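How to work out whether a robot could do one of your chores

People ask whether a machine can do the dishes, fold the washing or bag the groceries yet. The usual answer is a video of it being done once. This page sets out a way to test the question on a single chore, at home or in a small shop, using a pencil and a kitchen timer. You don't need to own a robot. We use the same method at the Desham workshop when a business in Arnport asks if it should hold off hiring for a packing bench.

What you need
A chore you do at least twice a week
A timer
Paper ruled into four columns
A kitchen scale that reads to the gram
A pair of barbecue tongs for each hand

Step 1. Write the chore down as single actions

"Pack the order" is too big. Break it up until each line is one grip, one move or one release. Picking up a tin is a line. Opening a bag is a line, and holding it open while something goes in is another. Most people get the first list wrong by leaving out what the spare hand does, so do the chore once slowly and add what you missed.

Step 2. Mark each line as rigid or floppy

Tins, jars, boxes and mugs are rigid. They keep their shape when gripped and sit where they were put. Cloth, film, paper bags and soft packets change shape as soon as they are touched, and the machine has to look again or work from a poor guess. Put an F beside every floppy line. If more than half your list is F, expect slow work and a person standing by.

Step 3. Weigh things

Write the weight beside each item. For a small benchtop arm we treat anything under 200 grams as easy, 200 to 400 grams as fine with a good grip, and anything over that as something to check against the maker's figures. Full milk cartons fail more lists than you would expect.

Step 4. Do it with the tongs

Tongs are a fair stand-in for a simple gripper. Do the whole chore with one pair in each hand, and keep your fingers off everything. Note each drop, each regrip and each time you were tempted to cheat. Then do it again with the items in a different order, as chores at home never start from the same layout.
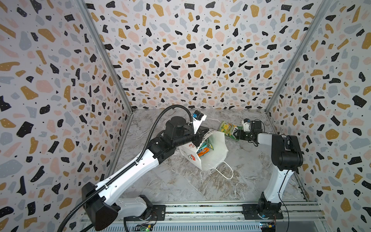 Bagging is the chore we get asked about most, and it shows why the tongs test is worth the bother. A packer at a checkout flicks the bag open, then forgets about it. With grippers, the bag can take up one arm for the whole job: the left one is down in the mouth of the paper bag holding the rim open, which leaves only the right one to handle the green and yellow packet. When you fill in your sheet, count a held bag as an arm in use for every item that goes in. A wire stand that holds the bag open may do more for your result than a better robot.

Step 5. Score it

Give each line a 2 if the tongs managed it first time in both runs, a 1 if they managed it with a regrip, and a 0 if you dropped it or used your fingers. Any 0 means the chore needs a person nearby, whatever the total comes to. We don't average the zeros away. The Gondis worksheet does, and we think it flatters the machine.

Step 6. Add the time

Time your bare-handed run and your tongs run. Our longest sheet so far, a mixed order for Yimer, came to 326 lines, and the tongs run was given up before lunch. If the tongs take you more than four times as long, the chore may still suit a machine that can work overnight – but it won't suit one with a customer waiting.

Keep the sheet. Run the test again if you change the packaging or move the bench.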